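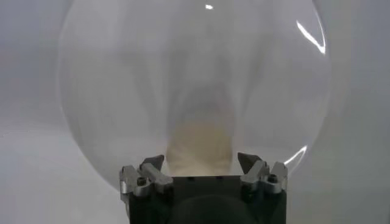 Clear Ball FAQ

I sell clear display balls out of my workshop in Wadstead, and I answer the same dozen questions most weeks, so I finally typed them all up. If yours isn't in the list, write to me! I'm at the bench most mornings and I check email over lunch.

Are they glass or plastic?

Both, depending on which one you order. The Rarnura is thin clear plastic and the Drarnmont is glass. From across a room I can't tell them apart myself (I've tried, and lost a bet over it). Tap one gently with a fingernail and you'll know. The plastic makes a dull little tick and the glass rings.

Which one should I get?

If you have kids, a cat, or a shelf that gets bumped, get the plastic. It weighs next to nothing and it'll forgive you a short drop onto carpet. Glass is nicer in the hand and doesn't scratch as easily, and I'd pick it for something that's going to sit in one place for years.

How big is the opening?

On the large balls it's 70 mm across. The small ones have a 66 mm opening, which sounds like hardly any difference, but it matters a lot when you're trying to get your hand back out. Measure whatever you want to put inside at its widest point, and then measure it again, please. I get a lot of sad emails on this one.

What looks good inside?

Pale, simple things, in my opinion. Dried grasses, a shell, a bit of driftwood, a small stuffed animal if it's for a nursery. Tan and cream are lovely because the ball picks up so little color of its own and you just get this soft shape floating in there. Dark things work too, but then every speck of dust on the outside shows up against them.

Why does my stuff look blurry or stretched through the side?

It's the curve! Anything close to the wall bends the most, so move it toward the middle and it should settle down. If it still looks cloudy, wipe the inside. People polish the outside over and over and forget there's another side to it.

I keep getting a big white glare. Can I get rid of it?

You can move it, but you won't lose it completely. A round shiny thing is going to catch every window and lamp in the room somewhere. A long window gives you a long curved streak, a small bulb gives you a tiny bright dot. I'd turn off the overhead light, put the ball a few feet back from the window and see how you like it. I've gotten fond of the streaks, to be fair. Without them you'd barely know the ball was there, especially against a white wall, where all you get is a thin gray line for an edge.

How do I clean it?

Plastic: lukewarm water, one drop of dish soap, a microfiber cloth, and pat it dry. No paper towels, and no window cleaner with ammonia in it. Glass: pretty much whatever you'd use on a drinking glass. Cotton gloves help with fingerprints, though I usually just hold it by the rim of the opening and hope.

Mine keeps rolling. Help?

You need a ring. I include a flat one with every large ball, and small balls get one if you tick the box at checkout. Lost yours? A rubber jar seal does the job surprisingly well. So does a curled-up hair tie, which is what I have under the one on my own kitchen windowsill.

Can I put it outside?

Under a porch, for an afternoon, sure. Please don't leave one in direct sun, indoors or out. A clear ball can focus light, particularly if there's water in it, and that's a real fire risk. Strong sun also yellows the plastic over time.

Can you hang one?

The plastic ones, yes, with the Kadrić cord set. I don't sell hangers for the glass and I'd rather you didn't make your own.

Do you do big orders?

I do! The most I've sent out in one go was 300 small balls for a wedding, and I was finding packing paper behind the radiator for weeks. Anything over 146 pieces goes out on a pallet, so I'll need to know there's somebody around to take it. Orders like that are best placed by March if you want them for summer.

Can I come and look at them first?

Saturday mornings, yes, until noon. Ring the side bell, the front one hasn't worked in ages.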